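Katside Community Hall
Annual safety walkthrough, main building
Date: 20 November 2025
Inspected by: Gwendolyn Lindgren
Accompanied by: Rhys Henare

Key: OK = no action. FIX = repair needed. WATCH = look again in March.

1. Exits and routes

Front doors open fully – OK
Side door, Kereama Room – FIX
Push bar sticks on the first press. Door opens on the second. Needs a new latch, not more oil. Rhys to call Prarnley.

Exit signs lit on battery – OK
Corridor clear to full width – FIX
Stacked chairs outside the restrooms again. Moved during the visit. They belong in the storage room.

Occupancy notice posted, main hall (200) – OK
Occupancy notice posted, Kereama Room (50) – FIX
Notice is there but faded. Reprint and laminate.

2. Fire equipment

Extinguishers on brackets, tags in date – OK
Kitchen fire blanket – OK
Alarm panel, no faults showing – OK
Pull station by stage – WATCH
Cover is cracked on one corner. Still works as a cover.

Smoke detector test – OK
Tested with the Rutine pole kit. The one over the stage was slow to sound, so we did it twice. Fine the second time.

3. Electrical

Breaker panel labeled – FIX
Breaker 13 still says "spare" but it feeds the outside lights. Relabel.

Extension cords – FIX
One in the kitchen had tape on the plug end. Thrown out.

Outlet covers – OK
Emergency lights – OK

4. Floors and stairs

Main hall floor – OK
Stage steps, nosing – WATCH
Bottom strip is lifting at the left end. Glued last year – screws would hold better.

Entry mats lie flat – OK
Handrail to basement – OK
Tight at all brackets.

5. Furniture and working areas

Folding tables lock open – OK
Table legs steady, nothing sticking out into the walkway – OK
Stacking chairs – FIX
Two with split seats tagged and taken out of use.

Floor clear around tables – OK
People need to be able to get past on every side. Applies to the big tables too. 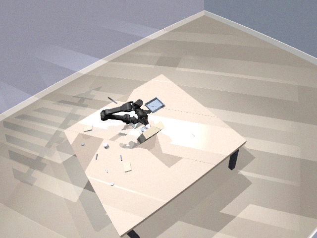
6. Kitchen

Range hood filters – FIX
Greasy. Cleaning is due before the next dinner.

Water heater area clear – OK
First aid kit stocked – FIX
No burn dressings, low on gloves.

Knives stored in block or drawer – OK

7. Costs

Repairs on this list should come in under 2,000 dollars, with the side door latch being most of it. Quote to follow.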